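Section 4: Adding an actor's page to the Veka film index

Okay, so you've got your login working and you've read the house rules in Section 3 (you did read them, right?). Now comes the part I like best - building a filmography page for an actor. I've put up 288 of these and I still mess up step 5 now and then, so go slow the first time.

Before you start, have the actor's name as it shows in the opening titles, plus at least 2 films you've checked yourself. Fan pages don't count as a check. Sorry!

1. Log in and pick New Person from the left-hand menu. If you see New Title instead, you're in the films area, so hit Back and try again.

2. Type the screen name in the top box. Birth names and old stage names go in Other Names, one per line. I test this with Paora Lowther's page, which has three spellings from three different distributors.

3. Choose the main language of the actor's work. You can add more later under Also Works In. Please don't pick "Multiple" for somebody who made a single dubbed picture!

4. Add the debut film first. Click Add Credit, start typing the title and wait for the list to drop down. It's slow on titles with a number in them. Remakes show up with the year in brackets, and you want the year of the first theater release (the censor date is a different box).

5. Fill in the role. Use the character's name as spelled in the end credits. For a guest spot, tick Cameo and leave the billing number blank.

Caution: ticking Cameo after you've typed a billing number wipes the whole credit. Tick first, type second.

6. Write the short biography. You get 2,000 characters and the counter includes spaces. Family ties go in only if the relative also has a page - link them with the chain button. Marriages and kids stay out unless the actor has talked about them in a published interview.

7. Press Preview, read it all through once, then press Send for Review.

Note: Vikas Ahuja looks at new pages from the Clivimstead group and Baxter people should put "Baxter" in the message line so theirs go to the right pile. Since the February update you can keep editing while you wait.

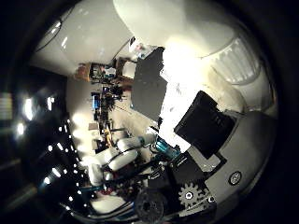

Fig. 4. Workshop, ceiling side.

If your page comes back

Don't panic, mine come back all the time. Open the yellow message, fix what it asks for and press Resend. Pressing Send for Review again makes a second copy of the page, and then somebody has to merge them by hand (usually me).

Note: the editor logs you out after 15 minutes without a save. Long biographies are safer typed in a plain text file and pasted in.

For actors with stage work as well as films, go on to Section 5, which uses the Tirkolton theater list for its play titles.

Last checked July 3, 2022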